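How a Gripper Learns to Handle Cloth
A page for new members of the Brutwood Robotics Club, ages 9 to 12

The Brutwood Robotics Club has two projects this year. One is a line-following car. The other is called Hilalach, and it is about cloth. The goal of Hilalach is for a pair of robot arms to pick up a piece of cloth by its edge, spread it out and fold it once. This page explains how the cloth project works and what you will do if you join it in April.

Why cloth is a hard problem
A wooden block has one shape. If a computer knows where one corner of the block is and which way the block is turned, it can work out where all the other corners are. Engineers call an object like this rigid.

Cloth is not rigid. Push one side and the other side may stay where it was, or slide, or bunch up. A computer that knows the position of one corner still knows very little about the rest. A napkin dropped on a table can land in more shapes than anyone could write down.

Thickness is a second difficulty. A thin weave can lie almost flat, and the gripper has to get hold of it without having much to hold. A thick towel gives the gripper more to grab, but it is heavier and it is harder to bend.

What a gripper is
A gripper is the part of a robot that takes hold of things. It does the job your hand does, with fewer moving parts. The kind used in Hilalach has two fingers. Each finger ends in a flat pad, and the two pads face each other. When the fingers close, the pads move together and press on whatever is between them.

The fingers are joined to a set of bars called links. Links turn at points called joints. Where a joint needs to turn smoothly, builders often fit a metal ring, called a bushing, into the plastic. Look for the brass-colored rings near the bottom of the picture. The pads are the two black blocks standing upright in the middle, just below the end of the colored stitching.

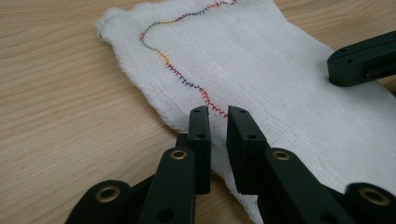
Teaching by showing
There are two main ways to tell a robot what to do. The first is to write every movement as a line of code: go forward, go down, close, go up. We use this way for the car.

The second way is to show it. A person does the task, and a computer records the movement. After many recordings, a program looks for what they have in common and uses that to choose its own movements. This is called learning from demonstration. One complete recording of one try is called a demonstration, or demo.

In Hilalach, the demos are made with hand-held grippers. You hold one in each hand and do the whole task with them. Your own fingers do not touch the cloth during the demo. A robot arm will have only the gripper to work with, so the demo has to be done with only the gripper too.

Cameras record what happens at the same time. The program needs both parts, the movement and the pictures, to connect what it sees with what it should do next.

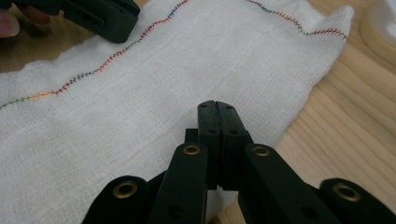
Landmarks are the next thing to understand. A landmark is a spot that is easy to find again in another picture. Plain white cloth has very few of them, and one part of it looks much like the next. Stitching in a thread that changes color gives the eye something to follow. The two zigzag lines on this cloth go through orange, red, purple, dark blue and green, so a spot next to a green section can be told apart from a spot next to a purple one. The wide area between the lines has no stitching, and there you have to use smaller clues, such as the faint fold across the middle. When you describe a demo in your notebook, name the nearest thread color if there is one.

How to pinch an edge
Every member practices the pinch before recording. Do it slowly.

1. Put the cloth on the table. It does not have to be perfectly flat.
2. Bring the first gripper to the cloth and close it on the fabric. This gripper holds the cloth still.
3. Open the second gripper and lower it over the edge you want, with one pad on each side.
4. Close the second gripper. Stop closing when the cloth is held. More pressure does not help.
5. Wait one second, then lift straight up.

If the cloth slips out, put it down and start again at step 2. Write "slip" in the notebook with the demo number. A slip is still useful data, but it has to be labeled.
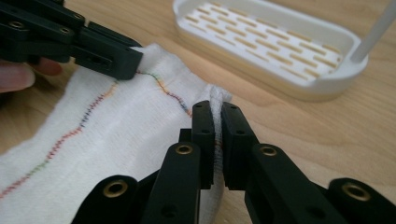
A folded edge of white cloth between the pads of the nearer gripper. The other gripper is holding the fabric farther back.

How many demos are needed
One demo is not enough. If a program sees a task done once, it may copy details that do not matter, such as a wrinkle that was there by chance. With more demos, the details that do not matter change from one to the next, and the ones that matter stay the same.

The plan for Hilalach asks for 600 demos. At the last count we had 703 recordings, but that number includes slips and practice runs, so the work is not finished. Each pair of members records 24 demos in a session and then changes places with another pair. A pair has one operator, who holds the grippers, and one recorder, who starts and stops each demo and keeps the notebook.

Using two hands together
The hardest skill is making both grippers work at once. Most people look at one hand and forget the other. Keep your elbows low, and start with the two grippers pointing toward each other with a space between them. Keep the task in that space. Some grippers have a cable. It should hang loosely and stay away from the pads – a cable that pulls on your wrist will show up in the recording as a movement you did not mean to make.

Before you work with a loose sheet of cloth, try moving the grippers in toward an object that stands up by itself. The white object at the center of the table is between the two sets of open jaws. Notice that both forearms come in from the front of the table, one on each side.
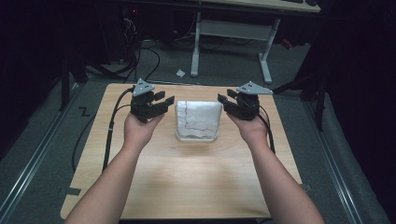
Words to know
Bushing: a ring fitted into a hole so that a joint turns smoothly.
Demo: one complete recording of one try at a task.
Landmark: a spot that is easy to find again.
Link: a stiff bar between two joints.
Operator: the person holding the grippers.
Rigid: keeping the same shape when moved.

Joining the project
You need to be able to follow the pinch steps without the page in front of you. Sign up on the Hilalach sheet in the club room. Groups are limited to 6 members. Bring a notebook and a pencil.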